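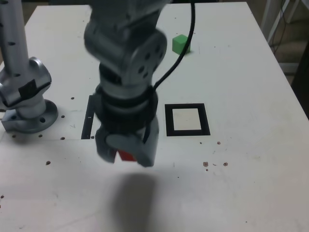

*Fig. 3. Red block, green block and the marked outlines on the white top.*

## Setting up the table for block sorting

I've laid out this table more times than I care to remember, so I'm writing this the way I'd tell you if you were standing next to me. It's a small job – clean top, two outlines, a couple of blocks – and it goes quickly once your supplies are out.

You'll need the Trosach block set, a roll of narrow black tape, a ruler, a pencil, a soft cloth and a little dish soap.

1. Wipe down the tabletop with a damp cloth and dry it right away. Ours is white and has its share of brown specks. I scrubbed at those for a whole afternoon in June and I don't recommend it.

2. Lightly pencil in your first square. I like to leave a hand's width between it and anything else on the table.

3. Tape along the pencil lines, one side at a time, and let each strip run a little long at the corner. Trim the ends with scissors before you press them down.

 **Caution:** Don't cut the tape on the tabletop with a craft knife! You'll score the surface, and the scratches pick up dirt like you wouldn't believe.

4. Do the second outline the same way. Stand back and look at the two together before you rub the tape down hard (I've had to peel up a crooked one more than once, and fresh tape forgives you a lot more than old tape does).

5. Set out your blocks, outside the outlines. Red and green are my favorites for a first round, they're easy to tell apart even when the light's poor.

**Note:** The Kodari blocks will work too, but they're slicker than the Trosach ones and slide if you bump the table. If that's what you have, wash off the factory polish first and give them 18 hours to dry.

### Looking after the tape

Black tape shows every bit of lint. I go over mine with the cloth after each session, always along the strip and never across it, so the edges don't lift. When a corner starts to curl, replace that whole side. Patching looks fine for a day and then you've got two curls.

Benedicta Mensah keeps the spare rolls in the Kadstead cabinet, second shelf, behind the rulers. Please write down what you take – we got down to our last 3 rolls before I noticed.

Blocks go back in their box by color, lid on.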